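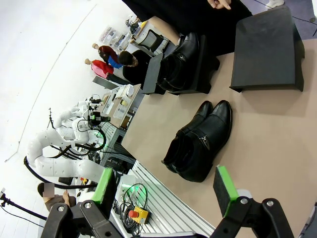

Fig. 3. Black leather shoes, on the tabletop and on a sloped stand.

Section 3: Living with your boots

You've paid for leather, so you now own something that expects to be looked after. The Vasine guide covers the first weeks, when most of the damage and nearly all of the swearing takes place.

Breaking in

1. Try both boots on indoors, in the socks you mean to wear. A boot that pinches on carpet will not turn kinder on the hill up to Grirkatstead.

2. Wear them for up to 20 minutes, then take them off. Heroics at this stage are paid for in plasters.

3. Undo any zip or buckle fully before pulling the boot off. Treading on the heel of one boot with the toe of the other is quick, and so is ruining the back seam.

4. Leave them to rest overnight. A sloped stand is fine, and so is a shelf. The top of a radiator isn't, however much you're tempted in November. 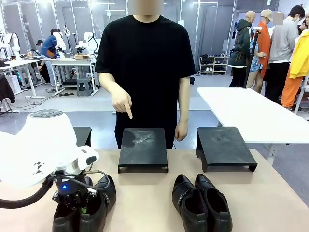 Cleaning and polishing

1. Brush off loose dirt before you put anything wet near the leather. Mud is sandpaper with better manners.

2. Wipe with a damp cloth. Damp means wrung out until your wrists complain.

3. Let the leather dry at room temperature for 16 hours. Yes, that includes tonight, and no, a hairdryer doesn't shorten it.

4. Rub in a thin layer of Stunent cream with small circles, going easy over the creases. If you can see the cream, there's too much of it.

5. Buff with a soft brush. Stop when it shines or when your arm gives up.

Caution: Keep cream off zip teeth and buckles. It collects grit, and the zip will choose the morning you're late to mention it.

Note: Suede is covered in section 2. Nothing on this page applies to it, as Mathias Zürcher in our repairs room will tell you at some length.

Putting them on again

Sit down to do it. Hopping about in the hall has sent us more torn pull-loops than any other cause. Use a shoehorn, fasten from the bottom up, and stand before the final tightening - feet spread a little under your weight.

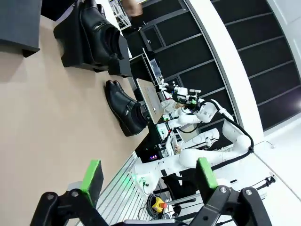

Fig. 4. Seated, with a buckled ankle boot partly on a footrest.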